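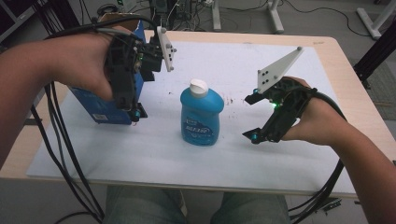 Card payments move in three stages: authorization, clearing, and settlement. Customers see only the first one, and many small shop owners treat all three as one event, then can't explain why the bank deposit doesn't match the register. These notes follow a single sale from the counter to the merchant's account. The item sold is a blue plastic bottle with a white flip-top cap, priced at 500 cents, tax included. I work in cents throughout so the fees stay in whole numbers. The seller is Cludwood, a household goods store. The customer pays with a debit card issued by Hurnia Bank. Cludwood's acquirer, the company that handles card sales for the store, is Grindthorpe.

Stage 1: Authorization

The customer taps the card. The terminal sends the card details, the amount and the store's merchant number to Grindthorpe. Grindthorpe passes the request to the card network, and the network routes it to Hurnia Bank. Hurnia checks that the card is valid, that the account has enough money and that nothing about the purchase looks like fraud. It sends back an approval code or a decline.

An approval does not move money. Hurnia places a hold on 500 cents in the customer's account, so the available balance drops while the ledger balance stays the same. Students mix these two up on the midterm every year. Learn the difference now.

If the store never completes the sale, the hold expires. How long that takes depends on the issuer and on the type of merchant. Hotels and gas stations work a little differently, because the final amount isn't known when the card is first presented. We cover those next session.

Stage 2: Clearing

At closing time Cludwood's terminal sends the day's approved sales to Grindthorpe as a batch. Grindthorpe sorts the batch by network and submits it. The network works out what each issuer owes and each acquirer is due, and sends the records on.

Clearing is an exchange of information. The hold on the customer's account is matched to the clearing record and becomes a posted transaction. When the two don't match (a tip added later, for example), the clearing amount is the one that posts.

Stage 3: Settlement

Now the money moves. Hurnia pays the network's settlement account, the network pays Grindthorpe's bank, and Grindthorpe pays Cludwood. Of the 500 cents the customer paid, Cludwood receives 482. The missing 18 cents is the merchant discount. It is divided like this:

Interchange, kept by Hurnia as issuer: 10 cents
Network fee: 2 cents
Grindthorpe's own charge: 6 cents

Interchange is the largest piece and the one the store has no power to negotiate. The acquirer's charge is the part a merchant can shop around for.

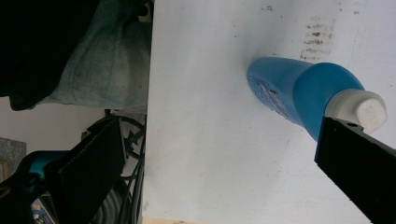 Figure 2. Blue plastic bottle on its side, label partly peeled.

Refunds

Suppose the customer brings the bottle back and the store agrees to a refund. A refund is a new transaction running in the opposite direction — it does not erase the sale. The customer gets back the full 500 cents. Whether Cludwood gets back any of the 18 cents depends on its contract. Under the Grindthorpe terms we use in this course, it gets nothing back, so a refunded sale costs the store 18 cents plus whatever the returned goods have lost in value.

A void is different. If the clerk cancels the sale before the batch goes out, there is nothing to clear, and under the same terms no discount is charged. The hold may still show on the customer's account until the issuer releases it.

A chargeback is different again. The customer goes to Hurnia instead of the store, and Hurnia pulls the money back through the network. The store then has a limited time to send evidence.

Worked problem

In May Cludwood sells 1,118 of these bottles by card, with no refunds or chargebacks.

Gross sales: 1,118 x 500 = 559,000 cents, or $5,590.00
Merchant discount: 1,118 x 18 = 20,124 cents, or $201.24
Net deposits: 1,118 x 482 = 538,876 cents, or $5,388.76

In the books, record the gross figure as revenue and the discount as an expense. Recording only the net deposit understates both.

Reading

Valdebenito, Hipólito. Course packet, chapter on acquirer contracts. Skip the Cáceres case for now — we need the material on cross-border fees first. Bring a calculator to the next session.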